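Lettre interne de Flerngate, mars
Rubrique logiciel

Planificateur de saisie : la version Godinho passe en service

L'équipe logiciel a remplacé en mars le planificateur de saisie utilisé sur le poste à deux paniers. L'ancien module, hérité du projet Gidcombe, calculait la pose du préhenseur une fois pour toutes, à partir d'un nuage de points pris au début du cycle. Le nouveau, baptisé Godinho, recalcule la pose pendant l'approche et garde plusieurs candidats en mémoire jusqu'au dernier moment.

La tâche de référence ne change pas : transférer un rouleau de ruban adhésif du panier jaune au panier brun sans toucher au reste. Le reste, ce sont un bloc violet, un petit pot étiqueté, un croissant et une carotte factices, et une figurine d'animal. Selorm Ansah, responsable du planificateur, tient à conserver ces objets, parce que les journaux des anciennes versions ont été produits avec eux et que la comparaison reste possible.

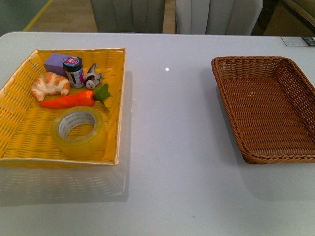 Perception : ce qui a changé

Le rouleau posait deux problèmes à la segmentation. Le ruban est translucide et laisse passer la couleur du fond ; sur le tressage jaune, l'ancien masque débordait souvent sur le panier. Le trou central, lui, était régulièrement rempli par le lissage, et le planificateur croyait avoir affaire à un disque plein. Il proposait alors des prises par l'extérieur, trop larges pour l'ouverture des doigts.

Margaux Chauvin a réentraîné le modèle sur 2 000 vues annotées, dont 986 où le rouleau est à plat. Le mandrin en carton blanc sert désormais de repère : le module ajuste une ellipse sur son bord intérieur et en déduit le centre et l'inclinaison. Le lissage est désactivé à l'intérieur de cette ellipse. Les reflets sur la table blanche sont filtrés avant la segmentation, par un seuil sur la luminance qui se règle dans le fichier de configuration du poste.

Le même passage fournit la liste des obstacles. Chaque objet voisin reçoit un volume englobant, gonflé d'une marge, et toute trajectoire de doigt qui traverse un de ces volumes est rejetée. La marge est pour l'instant la même pour tous les objets. La figurine, avec ses membres qui dépassent, mériterait un réglage à part ; la demande est ouverte.

Côté dépose, le module vérifie que le mandrin se trouve à l'intérieur du contour du panier brun et que le plan du rouleau est parallèle au fond. Si l'un des deux tests échoue, le cycle est marqué « à revoir » et le bras attend une validation.

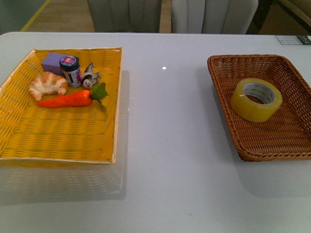 Rouleau à plat dans le panier brun, les cinq autres objets dans le panier jaune.

Commande : saisie par l'intérieur

Avec un centre fiable, le planificateur peut introduire un doigt dans le mandrin. Cette prise est maintenant la première de la liste. Elle demande moins de dégagement autour du rouleau, un avantage net quand la carotte est tout près. En contrepartie, le rouleau s'incline pendant le transport, et la trajectoire de dépose doit en tenir compte. Godinho estime l'angle en vol à partir de l'ellipse du mandrin et corrige l'orientation du poignet avant la descente.

Cette correction a demandé le plus de travail. La première version recalculait l'angle à chaque image et le poignet oscillait. Selorm Ansah a ajouté un filtre et une zone morte ; en dessous d'un petit écart, le poignet ne bouge plus.
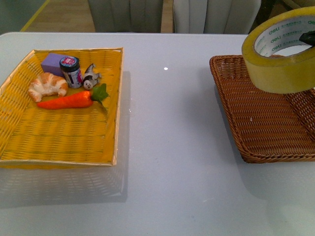 Rouleau tenu par le mandrin au-dessus du panier brun.

Rejeu et journaux

L'outil de rejeu, Flekcombe, a été mis à jour en même temps. Il lit les journaux des deux planificateurs et les affiche sur une ligne de temps commune, avec les candidats retenus et rejetés. Un clic sur un candidat rejeté donne la cause : collision, portée, ouverture insuffisante. La base contient 521 cycles rejouables. Les journaux antérieurs au changement de format doivent être convertis avec le script fourni dans le dépôt ; la conversion ne modifie pas les fichiers d'origine.

Pour lancer un rejeu, il faut indiquer la version du modèle de segmentation. Sans cette option, Flekcombe prend la plus récente, et les masques affichés ne correspondent pas toujours à ceux du cycle enregistré. Plusieurs collègues s'y sont fait prendre.
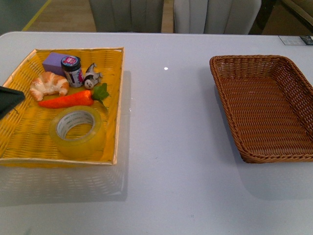

Le code de Godinho est sur la branche principale. L'ancien planificateur reste accessible par une option au démarrage jusqu'à la prochaine version, puis il sera retiré. Les anomalies sont à signaler dans le suivi habituel, avec l'identifiant du cycle et le fichier de configuration du poste. Margaux Chauvin présentera l'outil de rejeu vendredi à 14 heures, en salle de réunion et à distance.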